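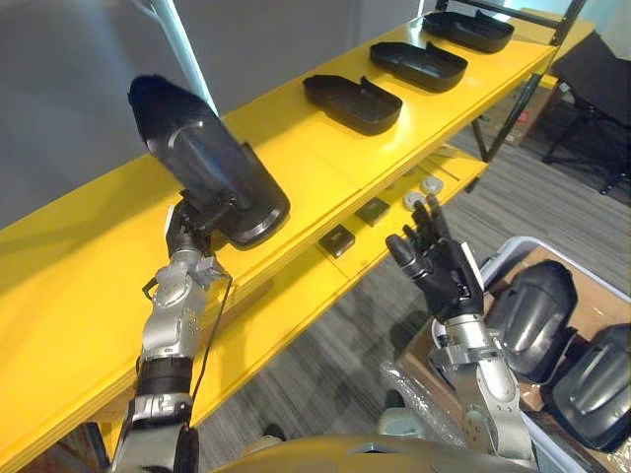 How to set up a shelf-and-bin demonstration for an open day

We ran this demonstration at the Grundach open day in March, with the two-armed robot on the Hekby stand. The job is simple to follow from a few yards back: black covers go between a yellow shelf and a plastic bin, one at a time. These are the steps we used, written up for the other sites that asked.

What you need

A two-level shelf, a bin or tray with a rim, the parts, and a clear stretch of floor on the visitors' side. Fold some cardboard flat and lay it in the bottom of the bin. The covers are glossy and slide around on bare plastic, and the cardboard also cuts the noise when one is put down.

1. Lay out the shelf

Put the covers on the upper board, all facing the same way with the open side up. Leave a hand's width between them. The small parts go on the lower board, with the black squares in one group and the round discs in another. They are there for the second half of the program, so keep them apart from each other and don't stack anything.

2. Place the bin

Set it where either hand can reach down into it with the elbow still bent. Mark the corners on the carpet with tape. If the bin gets bumped by more than 5 millimeters, put it back on the marks before you start the next run.
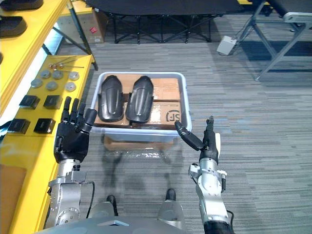 Two covers side by side is as full as we let the bin get before moving parts back to the shelf. With more than that they lean on each other and the grip points are hard to reach.

3. Load the program

On the Kingi panel, open job 1121. Set arm speed to 80 percent for the rehearsal and leave it there for the public runs. Full speed looks better on video, but people standing close tend to step back and then can't see the hands.

4. Run it once with no visitors

Stay by the stop button and watch the wrist cables through one full cycle. A loop that hangs too low will catch on the rim of the bin. Merle Prendergast did this check for us at 8 a.m. and had to re-tie one cable.

5. Let people in

Keep the front row 300 centimeters from the shelf. Say which hand is going to move before it moves. Most of the questions we got were about the fingers, so have a spare cover ready to pass around while you answer.

If a cover is dropped, press stop, wait for both arms to settle, and put the part back by hand. Restart from the last pick. The Borko controller keeps its place unless the power has been cut, and in that case go back to step 3.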